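Notes for my slot - keeping the wrist view honest on cell 5

(Slide 1, just the title. Say hi, thank Sadao Ogura for the lift from the station.)

So I look after one cell at Clulano. One arm, one two-finger gripper, one bin, and a simulated copy of all that on my desktop. I'm going to talk about the copy a lot, because I do most of my setup there before I touch the real thing. If you came for fleet management, Aba Quartey is next door and she's great!

(Slide 2, the checklist.)

My routine when I put a new gripper on the model goes like this. Load the arm, load the fingers, open them all the way, then look through the wrist camera before anything moves. I used to skip that last bit - I'd go straight to running picks, and then spend an afternoon wondering why my numbers were garbage. In May I ran 220 picks with the camera mount turned the wrong way in the model. All 220 went in the trash.

(Slide 3, wrist view. Leave it up for a while, let people squint.)
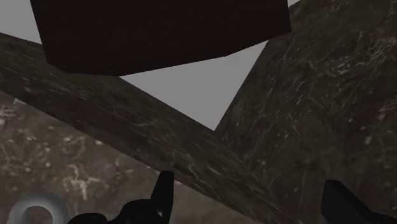 Wrist view in sim, both fingers in view at the bottom.

First thing I check is the fingers. I want one on each side with a good wide gap between them, and I want to see through that gap to whatever is behind. One of them reaches up higher than the other in this view, so I'd go back and read the joint values for both before I trusted it. Don't eyeball it, read the values.

Second thing, the surfaces. The stone texture is busy, all those pale veins, and I like that when I'm checking a view. On plain gray I can't tell which way a face is tilted. Then there's the big dark block up top with no markings on it at all. If your depth settings are off, a thing like that is where you'll get fooled. I give it its own line on my checklist.

(Ask the room: who checks their near clipping distance? Wait for hands.)

(Slide 4, the real cell.)

Okay, over to the hardware. The mount is from Tanabe, four screws, and I put a paint mark across each one so I can see if it's crept. I wipe the lens at the start of a shift and look at the marks while I'm there. The cable gets a loose loop at the wrist - go through the full rotation by hand at low speed and watch it. My first one lasted 16 days. Current one is on day 53 and still going!

(If there's time: the story about the Hement adapter plate. If not, skip to questions and point people to the checklist on the back table.)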